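Home Notebook Rooms Gear Older Newer

October, morning session, Llewellyn room

Skimstead, crime novel, unabridged, for Nunomora. Picked up at chapter 9. Narrator in the booth on time and in good voice. Room tone taken before the first read and again after the lunch break, both filed with the session.

Started by playing back the end of chapter 8 so the narrator could match it. Pace was fine but the detective had drifted. In the opening chapters he is dry and a bit slow, almost bored. By the end of chapter 8 he was pushing at people, and he sounded younger. We put the reference clip from chapter 1 on the talkback and read the first page of 9 against it until the two sat together. From now on, play the reference clip at the start of every session and after every break, even if everyone is sick of it.

Voices so far, for whoever sits in next:

Detective: narrator's own voice, a little lower, ends of lines dropped.
The brother-in-law: fast, slightly nasal, no accent. We tried an accent on the first day and dropped it.
The bank manager: same pitch as the detective but very clean consonants. Easy to mix up in long exchanges with few tags.
The landlady: lighter, never high. The narrator prefers to do her with rhythm and I agree.

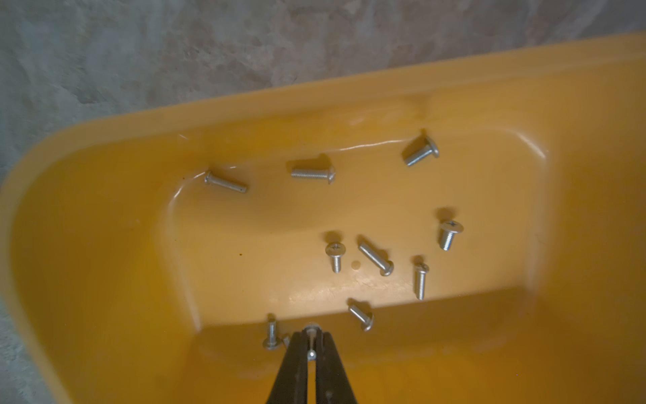 Chapter 9 has the long argument in the parked car, three men talking and almost no "he said." On paper it reads well. Out loud I lost track of who was speaking twice on the first pass, and I had the script in front of me. We marked the script with a colored line per speaker and did it again at a slower pace, with a short breath at each change. Better. There is one line, "You never paid him," that could belong to either of two men. Query sent to Nunomora. We recorded it both ways, takes are labeled.

Pronunciation list, additions:
The town in chapter 10: still waiting on the publisher. Do not guess.
The boat's name: stress on the second part, confirmed.
"Bailiff" read correctly, but chewed in two places. Picked up.

Noise. Script pages were audible in the first hour. Narrator moved to the tablet and that went away, but the tablet stand ticks when it is touched. Felt under the foot fixed most of it. Stomach noise before lunch, as usual, on four takes, all replaced. There was also a low rumble that I first took for traffic. It was still there with the street quiet, and it stopped when the ventilation in the corridor was switched off. High-pass at 80 Hz takes care of it on playback, but I would prefer not to lean on the filter for a voice this low. Left the ventilation off for the reads and ran it in the breaks. The booth gets stuffy fast like that.

Levels. Narrator gets louder through a session, same pattern each time. Today it came to 2 dB between the first page and the last. I did not touch the preamp. It can be evened out in the edit, and moving the gain in the middle of a chapter changes the room behind the voice, which is much harder to hide.

Tried the punch-in method again against the open-record method. With punch-in we stop at the mistake, roll back a sentence, and the narrator comes in over the old take. With open record the narrator just goes again and I mark the spot. Punch-in is slower in the room and saves a lot of editing. For dialogue I am now sure it is worth it. For long description the narrator does better left alone, and the stops make the read choppy. Proposal for the rest of the book: open record for description, punch-in for anything with quotation marks. Will try it on chapter 10 and compare.

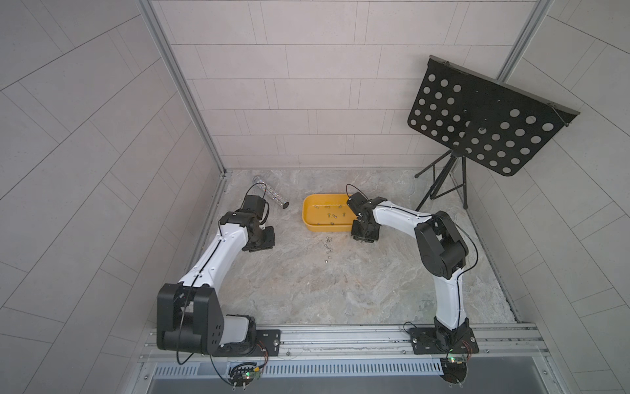 The microphone boom needs attention before the next session. It sags slowly at the middle joint and by the end of an hour the mic has come down enough to hear, the voice gets a little thicker and the breaths get closer. I tightened the joint and marked the correct height with tape on the booth wall. The cable is part of the trouble, it hangs straight off the mic and pulls. I want it dressed the way the thin black cable is on the left-hand white arm, looped up from the wrist motor and then laid along the link down to the base. A loop of slack at the mic end, ties along the boom, nothing hanging. It should also stop the cable from brushing the script stand.

Afternoon. Edited chapter 7 while the narrator rested. Proof listener's notes came back from Walum on chapters 4 to 6. One missed word, one "had" read as "has," and a repeated sentence that I left in by mistake. They also think the pause after chapter titles is too short. I measured and it matches the spec we were given, so I have asked them which they want.

Fatigue test, if it can be called that: marked the script every 1,000 words and noted the mistakes in between. Clean at the start, worst right before lunch, then clean again, then bad from the late afternoon on. We should stop earlier. The last pages of today are usable but flat and I would like to redo the final scene fresh.

To do:
Boom joint and cable.
Replace the felt with something that stays put.
Chase the town name.
Back up both drives, second one to the office.
New bulb for the booth light, the old one buzzes.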